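22/09/2018 – For release

**Ratent and Gamgate share a simpler way to teach two-armed robots to handle everyday pens**

We are very happy to share some news from our joint lab, where the small team behind the Stirkus project has finished its first full round of work on teaching a two-armed robot to handle ordinary marker pens. It has been a long spring and an even longer summer, and everybody who had a hand in it deserves a good rest and a decent lunch.

Stirkus started in April with a plain question. When a person shows a robot how to do a job with two hands, how much of what the robot learns comes from the hands themselves, and how much from the moments when one hand waits for the other? Most of the methods we had tried before treated the two arms as one big machine with twice as many joints. They worked well enough on blocks and cups, which sit still and forgive a clumsy grip, but they did poorly on thin, round things that like to roll away from you.

The new method, which the team calls Cui, goes about it differently. Each arm learns its own part from the demonstrations, and a third, much smaller piece of the program learns only when the arms should move together and when one of them should hold back. That third piece is small enough to train over a lunch break, and it can be carried from one task to the next without starting over.

"We kept making the shared part smaller and smaller, expecting it to break, and for a good while it simply didn't," said Florin Mihăilă, who leads the Stirkus work at Ratent. "I will admit I was a little suspicious of my own results, so we ran the whole set again with a fresh batch of demonstrations, and then I felt able to tell my colleagues about it."

The team recorded 300 demonstrations for the pen task, with people guiding the arms by hand through the motions of picking up a marker, turning it and passing it across. Cui was then tested over 700 trials with the pens put down in different spots and at different angles. It finished the whole task in 73 percent of them, up from 14 percent for the older single-program approach trained on the very same demonstrations. The remaining failures were mostly the kind you would expect from a pen, with the barrel slipping in the fingers during the turn, and the team is keeping a careful record of each one.

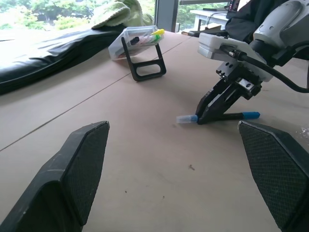
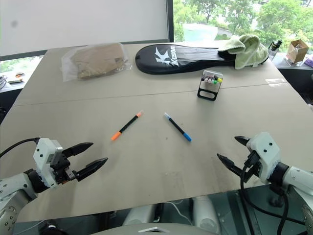
Marker work at the Stirkus table, from two viewpoints.

One choice that made a real difference was to leave the surroundings alone. Early on there was some friendly debate about whether the work table ought to be cleared completely and boxed in with plain screens, the way it is often done, so that the cameras would have nothing else to look at. In the end the team decided to let ordinary belongings and daylight stay part of the recordings, and to see whether the method could cope.

"People who might one day want a robot like this don't live or work inside a gray box," said Tudor Furtună, who looks after the testing side at Gamgate. "If we only ever practice in a perfect room, we end up very good at perfect rooms. I would much prefer a lower score that I can believe in, and I was delighted that the score came out as well as it did."

The two partners would also like to be clear about what has not been done yet. The trials used marker pens and nothing else, and they were all run on one pair of arms. Whether the small timing piece carries over just as nicely to softer objects, or to a robot with a different reach, is still an open question, and it is the one the team will take up next. Work on a cloth-folding task is already being planned, and we look forward to telling you how it goes, whichever way it goes.

A written report on the method, including the full list of trials and the failures, is being prepared by both teams. Teachers, students and fellow researchers who would like a copy when it is ready, or who would like to come by and see the arms at work, are warmly invited to write to the Stirkus team through either the Ratent or the Gamgate press desk. Groups are welcome too, with a little notice.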